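Recursos > Bem-estar escolar > Avaliações de materiais

Avaliação: conjunto de atividades Graltau para a educação emocional no 1.º ciclo

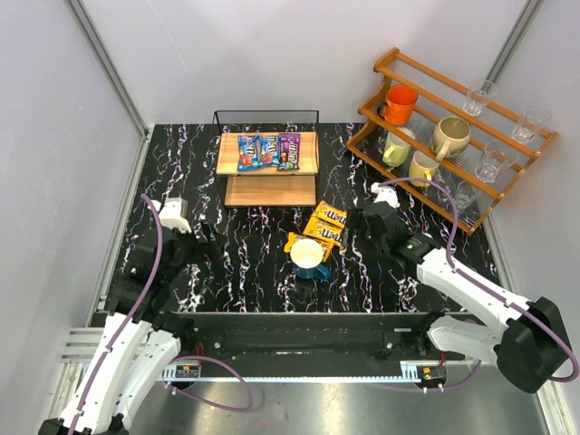
O conjunto Graltau, editado pela Grivomberg, destina-se a turmas do 1.º ao 4.º ano e propõe um programa anual de educação emocional assente em sessões curtas, conduzidas pelo professor titular. A presente avaliação resulta da utilização do material em seis turmas do nosso agrupamento, entre outubro e abril, e dirige-se às direções e equipas de saúde escolar que ponderem a sua aquisição.

Conteúdo do conjunto

A caixa contém 142 cartões ilustrados, um manual do professor, quatro cartazes de parede, um conjunto de fichas fotocopiáveis e um caderno de registo para a coordenação. Os cartões dividem-se em cinco séries: reconhecer emoções, pedir ajuda, resolver desentendimentos, lidar com a mudança e descanso e sono. Cada cartão traz no verso uma pergunta de abertura e duas propostas de continuação, uma oral e outra escrita ou desenhada.

O manual tem 200 páginas e está organizado por períodos letivos. A primeira parte, de enquadramento, é sóbria e dispensa leituras prévias. A segunda apresenta os planos de sessão, com a indicação do tempo previsto, dos cartões a utilizar e das adaptações para alunos com medidas de suporte à aprendizagem. Estas adaptações são, na nossa opinião, a parte mais cuidada de toda a publicação.

Utilização em sala

As sessões foram realizadas uma vez por semana, no primeiro tempo da manhã. O manual prevê vinte minutos por sessão. Nas turmas do 3.º e do 4.º ano, o tempo revelou-se adequado. Nas do 1.º ano, foi frequente a necessidade de prolongar a conversa inicial, ficando a atividade escrita para outro momento. Recomenda-se que as escolas prevejam trinta minutos nos primeiros meses.

A série dedicada ao pedido de ajuda foi a que suscitou maior participação. Os docentes assinalaram que vários alunos passaram a recorrer ao vocabulário dos cartões no recreio, nomeadamente a distinção entre «estou zangado» e «estou desiludido». A série sobre a mudança foi usada com proveito no 4.º ano, na preparação da transição para o 2.º ciclo.

A série sobre descanso e sono ficou aquém das restantes. Os cartões são poucos, repetem-se na formulação e pressupõem rotinas familiares que não correspondem às de todos os alunos. Duas docentes optaram por substituir parte destas sessões por materiais próprios, decisão que a equipa considerou ajustada.

Qualidade dos materiais

Os cartões são plastificados e resistiram bem a sete meses de uso. A caixa exterior, pelo contrário, cedeu nos cantos ainda no primeiro período e foi trocada por uma pasta de arquivo em quatro das seis turmas. Os cartazes têm boa leitura à distância, mas vêm dobrados em oito, e os vincos permanecem visíveis depois de afixados.

A tradução portuguesa é correta na generalidade. Encontram-se, contudo, algumas expressões pouco naturais nas fichas do 2.º ano e uma troca de numeração entre as sessões 11 e 12 do manual, já comunicada à editora. A Grivomberg respondeu com uma errata em formato digital, que convém imprimir e juntar ao volume.

Comparação com o material anterior

O agrupamento utilizava desde há vários anos os cadernos Marchand, de que a maioria dos docentes guarda boa opinião. Os cadernos Marchand são mais económicos e exigem menos preparação, mas destinam-se ao trabalho individual e deixam pouco espaço à discussão em grupo. O Graltau requer do professor uma preparação prévia de quinze minutos por sessão e uma certa segurança na condução de conversas por vezes delicadas. Para docentes em início de carreira, aconselha-se o acompanhamento do serviço de psicologia nas primeiras sessões.

Custos e encomenda

Cada conjunto serve uma turma. O preço unitário foi de 400 euros, com portes incluídos – valor elevado para escolas de pequena dimensão. A partilha entre duas turmas do mesmo ano é possível, desde que as sessões decorram em dias diferentes e que as fichas sejam fotocopiadas com antecedência. A distribuição é assegurada pela Ukell, que cumpriu o prazo indicado, embora a fatura tenha chegado com uma referência errada e a correção tenha demorado três semanas.

A licença de reprodução das fichas é válida apenas para a escola adquirente. Os agrupamentos com vários estabelecimentos deverão confirmar este ponto antes da encomenda, uma vez que a informação consta somente da última página do manual.

Apreciação

Enquadramento e manual: muito bom
Cartões: bom
Cartazes e caixa: suficiente
Adaptações para a inclusão: muito bom
Relação entre qualidade e preço: suficiente

A equipa recomenda a aquisição do conjunto Graltau às escolas que disponham de um tempo semanal fixo para este trabalho e de apoio técnico aos docentes. Nas restantes situações, será preferível manter os materiais existentes e adquirir um único conjunto para consulta. O agrupamento continuará a utilizá-lo no próximo ano letivo no 3.º e no 4.º ano, ficando a decisão relativa ao 1.º e ao 2.º ano dependente da revisão da série sobre descanso e sono.

Equipa de Promoção da Saúde Escolar

1,928 visualizações | 14 partilhas | 3 comentários

Este sítio utiliza cookies para melhorar a sua experiência de navegação. Ao continuar, aceita a nossa política de privacidade. Aceitar | Saber mais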